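Paint bench notebook, 29 May 2019
Sorting out the brushes and bottles before the sign job 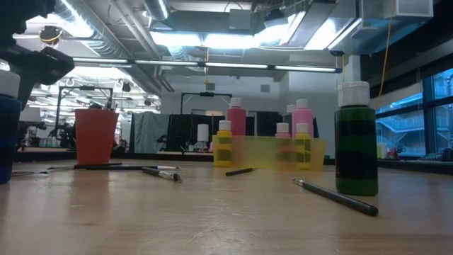
Could we please keep the thick brushes away from the thin ones this time, came the request from the other side of the bench before I'd even written the heading, and fair enough! Half the trouble on the Petrenko boards was fine brushes being pressed into service for filling in, and then having no point left when the lettering came round. So that's the first rule of the day and I'm very happy to have it.

Started with everything out on the table, cup, brushes, bin, bottles, the lot. I do love this part of a job. You see what colours you've got all at once and start having ideas that have nothing to do with the order sheet (deep pink next to dark green! why have we never done that?).

Brushes first. Went through them one at a time under the lamp, bending the bristles against my thumb. Three sorts:
Fine - lettering and outlines only. Back in the orange-red cup, tips up.
Thick - filling, base coats, edges. Want their own pot. A jam jar will do for now.
Scrubbers - splayed or stiff at the root. Still lovely for stippling and for rubbing paint into rough board, so please don't bin them.

Paint on the ferrules is still our worst habit. One of the thick black-handled ones has it smeared over the metal, and once it works down inside the bristles they spread and never quite close up again. Tried warm water and washing-up liquid on an old one, ten minutes lying flat, then combed it through with a toothbrush. Came up far better than I expected - nearly all the crust off the metal and the bristles lying straight. Will do the rest in batches after lunch. Not standing in water overnight, ever, the handles swell and the paint flakes off them.

Bottles. Small yellows and pinks go in the yellow bin because they fall over if you so much as look at them. The big dark green and the dark blue can stand outside it. Wiped all the necks and caps. Pressed a bit of cling film under the caps that had been sticking and they now turn with two fingers, very pleased with that.

Swatches. Made a new card, since the October one has faded so badly that the two pinks look the same. Each colour gets one stripe neat, one with a drop of water, one over white primer. Villeck primer takes the yellow beautifully, it really glows, and it needs one coat fewer than on bare board. Yellow on bare board is still hopeless, three coats and you can see the grain grinning through. Green covers in one. Blue covers in one too but dries darker than you'd think, so go by the card and ignore the wet colour.

Green and yellow mix: four parts yellow to one green gives a fresh leafy colour I want to use on everything. Two to one is already getting murky. Tiny bit of pink in the two-to-one kills it nicely to an olive, worth remembering for the Wiltel panels.

Job numbers so I don't have to look for them again. Sign order is 1242, panels 114 cm long, 40 cm high, corners rounded. Erkeler are cutting them and say they'll come sanded, though I'd still give them a rub with fine paper along the top edge.

Table top: scratches towards the front are only in the finish, nothing catches on a cloth. Old cutting mat over them when we're using knives, please.

To do
Second jar for thick brushes, label it
Ferrules, rest of them
More white primer, one tub is not going to be enough
Try the pink on green stripe on a scrap, full width, two coats
Punch a hole in the swatch card and hang it by the sink

Pink on green, later: tried it on an offcut over one coat of primer. Looks wonderful. Needs the second coat of pink, and the tape off while it's still a bit tacky or the edge lifts.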